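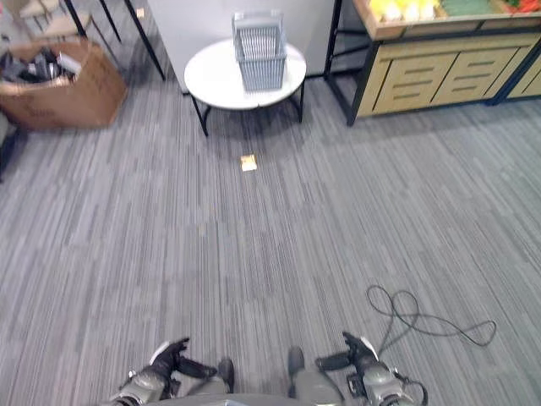

The striped carpet and the round side table.

Putwood Tiered Produce Stand, with the Wegener vegetable set and Gridotora striped carpet

We bought the Putwood stand for a practice grocery corner, used mostly by adults relearning everyday tasks such as shopping from a list. It has been in use for seven months. This review covers the stand, the artificial vegetables we put in it, and the carpet under it, which we ordered in the same month and which matters more than I expected.

Prices: the stand was $600 before delivery. The vegetables were $278 for the full assortment. The carpet came out of a different budget and I don't have the invoice.

The stand

It comes in sections that are joined on site. Two people can put it together in an afternoon. The instructions are clear until the step where the sections meet, which has one small drawing and no text. We got it the wrong way around the first time and had to take the trim off again.

The wood is light and honey-colored with dark edging, and the cabinet fronts have black slots and grooves cut into them. It looks like something from a real store. The slots collect dust and a flat cloth won't reach into them. A dry paintbrush does.

The bins are tiered and tilt toward the shopper, so you can tell what is in each one from a few steps away. Several are split in two, with a different vegetable on each side. The tilt is my main complaint about the stand, and I'll get to that below.

The height suits someone standing. For a person using a wheelchair, the back of the upper bins is a long reach. Putwood sells a lower version that I would look at if I were ordering again.

The carpet

Gridotora calls it a low-pile commercial carpet. It has narrow bands in several grays and covers nearly the whole floor of the room. Walkers and shopping carts roll over it without catching. Dropped vegetables land quietly, and the bright ones are easy to find against the gray.

Dark things are harder. A black cable lying across the charcoal bands is easier to miss than it would be on a plain light floor, and small scraps of tan cardboard show up more than you would like. The stripes also bothered one of our regular shoppers, who found them distracting to walk on. Ask the people who will use the room before you choose a pattern. A plain gray would have been the safer choice for us.

The side table is a Pandmont, glossy white on top with thin black metal legs. We use it for shopping lists and pencils. It wipes clean. The legs splay out toward the floor, so leave more room around it than the top suggests.

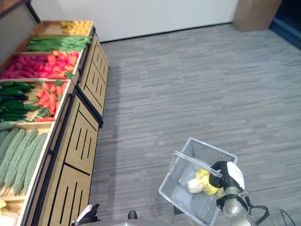
The vegetables

The Wegener set has tomatoes, sweet potatoes, cucumbers, carrots, green beans, bitter melons and a few others. The colors are strong and nothing has faded so far. The bitter melons are the best of them, with proper ridges and bumps. People who grew up cooking them recognize them right away, and those who didn't usually ask what they are, so they have started a lot of conversations.

The carrots have leafy green tops. These look good and tangle with each other, so picking one carrot sometimes lifts two. For some shoppers this is useful practice. For others it is just annoying.

The green beans are long and thin and need to be laid lengthwise. Once the bin has been used for a while the ends hang over the front edge. Picking up a small amount takes a good pinch, and we save them for people who are ready for it.

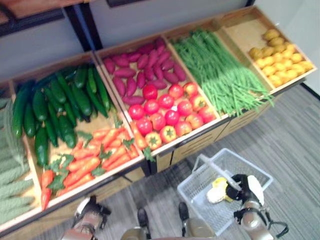
As for the tilt, a full bin looks right but does not stay neat. Carrots work their way over the front lip, and tomatoes will roll if you take one from the bottom of the pile. A lip an inch higher would fix most of it. We now fill the split bins a little less than we used to and straighten them at the end of the morning.

Cleaning is simple. The pieces go in a sink of soapy water once a month, then onto towels overnight. The carrot tops take the longest to dry.

Would I buy it all again? The stand and the vegetables, yes, though with the lower stand. I would also order extra tomatoes at the start, as they go missing more than anything else and Wegener charges separate shipping on small orders.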